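Tevano Lake Family Fun Run - course and site safety check
Walked in May by Nelli Manninen and Tapio Sjöberg, starting 7:30 a.m.

Marks: OK = no action. FIX = must be done before race morning. WATCH = fine now, look again on the day.

## Start and finish field

- [x] Grass cut and clear of sticks - OK
- [x] Arch anchor points - OK. Use the four set in concrete, not the pegs.
- [ ] Drain cover by the east gate - FIX. Rocks when you step on it. Parks department told, no date given yet.
- [x] Vehicle gate locks and opens - OK. The key is stiff, turn it left first.
- [ ] PA cable route - WATCH. Last year it crossed the path to the restrooms. Run it behind the Hola tent this time.

Bib limit is 384. Pre-registered as of this check: 296. The start pen holds both numbers if the stroller group goes off last. Pen width was measured between the posts and matches last year's sheet.

## 3 km course

- [x] Surface, field to boathouse - OK. Packed gravel, two soft spots filled.
- [ ] Boathouse corner - FIX. Sight line blocked by the hedge. Cut back, or put a marshal on the inside of the bend.
- [x] Footbridge handrails - OK
- [ ] Footbridge deck - WATCH. Gets slick after rain. Grip strips are down on the first half only. Tapio has asked for the rest.
- [x] Tikkanen Road crossing - OK. Cones and two marshals as before. Signs go up Wednesday.
- [ ] Km markers - FIX. The 2 km board is missing its stake.

## Kids' 100 m dash

- [x] Lanes clear of sprinkler heads - OK
- [ ] Run-off past the finish - FIX. Too short. The fence is close and the older kids come through fast. Move the start line back toward the swings and keep the full distance.
- [x] Parent waiting area roped off from lanes - OK
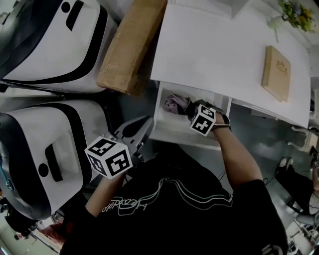
Mal-soon Tak asked whether the dash could go across the field instead, as it would leave far more room at the end and keep the kids away from the fence altogether. Checked on site: the ground dips in the middle and there is a sprinkler line through it. Staying with the present lanes, start line moved back.

## Water and first aid

- [x] Tap at the boathouse runs clear - OK
- [ ] Second water table - WATCH. Only needed if the forecast is hot. Decide the night before.
- [x] First aid tent spot, flat and shaded - OK
- [x] Ambulance access from Tikkanen Road - OK. No parking on the north side, cones out by 6:00 a.m.
- [ ] First aid kit contents - FIX. Short on cold packs and large bandages. Precious Naidoo is ordering.

## Radios and marshals

- [x] Radios charged and tested, field to far end of the lake - OK
- [ ] Dead spot below the footbridge - WATCH. Marshal there should stand at the top of the steps.
- [ ] Marshal list - FIX. Two gaps, both on the back half. Lempi Kallio has the list.

Five of the six FIX items are ours. The drain cover is the parks department's, and if it is not done we fence it off and use the west gate.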